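Progress Report to the Alcaraz Education Fund
Student project: Grerkumeo, pick-and-pack by demonstration
Reporting period: spring term, through April
Prepared by: Bogdan Nowakowski, project advisor

Summary

The Grerkumeo team is on schedule for the data collection part of the project and behind schedule on training. The hand-held grippers bought with the first payment are in regular use. The students have recorded 500 usable demonstrations against a target of 700. We expect to reach the target before the term ends. No change to the total budget is requested, but we ask to move $62 from travel to supplies, as explained under Spending.

Work completed

The first weeks of the term went to assembly and setup. The students put the grippers together from the plans, checked the finger openings and routed the cables so they do not drag across the table. This took longer than planned. Two students had to learn to crimp connectors, and the first set of cables was too short for a person standing at the far side of the table.

After that the team wrote a task sheet. The sheet says where the bag may stand, where the shuttlecocks may lie and what counts as a finished demonstration. The task is to pick up badminton shuttlecocks from the table and place them in a clear bag, using one gripper in each hand. We picked shuttlecocks for three reasons given in the original proposal: they are light, they roll in a curve, and the feathers are easy to damage if the grip is too hard. The bag is harder than the open box used last term. Its sides move when touched, and the plastic reflects the room lights.

Recording sessions are held in the Nasness lab after classes, with one student operating and one keeping the log. Students change places after each set so that the recordings do not all come from the same pair of hands.

Shuttlecocks and bag on the recording table, Nasness lab

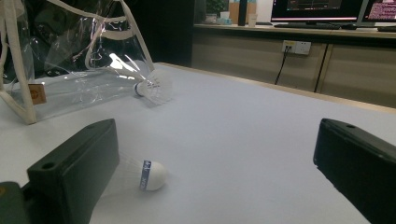
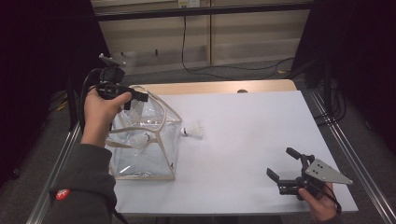
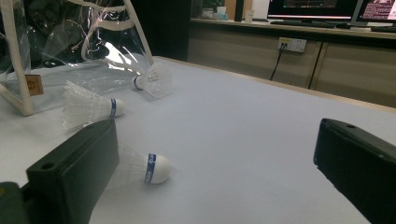 Results so far

Of the recordings made this term, 29 were rejected. Most of the rejects were demonstrations where a shuttlecock left the table or the bag fell over and the operator stopped. A few had a dropped video stream from one of the grippers. The log did not always say which fault had occurred, and the students have since added a column for it.

A first model was trained on an early part of the data. It was run on the lab's arm with an open box as the target. It reached for the right object in most trials but closed too early when the cork was facing away from the gripper. It has not yet been tested with the bag. I would not draw conclusions from this run. The students treated it as a check that the recordings could be read and lined up in time, and that part worked.

Problems and changes to the plan

Reflections on the plastic are the main open problem. The students tried turning off the lights nearest the table, which helped with the glare but made the feathers harder to make out in the far half of the view. They will compare both settings in the next set of recordings - same task sheet, same operators.

Training is three weeks behind. The computer we planned to use is shared with the Deseck class, and their final projects took most of the hours. We now have a fixed slot from 6 p.m. on Sunday until the following morning.

Attendance has been good. One student left the team for a spring sport and another joined from the beginner class. The new student is already keeping logs and will start operating after the safety check.

Spending

Grippers, cables and mounting parts came in under the amount approved. Shuttlecocks are being used up faster than expected, as bent feathers change how they roll, and we replace them when that happens. The $62 we ask to move would cover replacements through the end of the term. Receipts are attached to the electronic copy of this report.

Next period

- Finish the remaining demonstrations and close the data set.
- Train on the full set and test with the bag in place.
- Write up the lighting comparison.
- Hold the open evening for families and the fund's representative. Please let us know which dates would suit you.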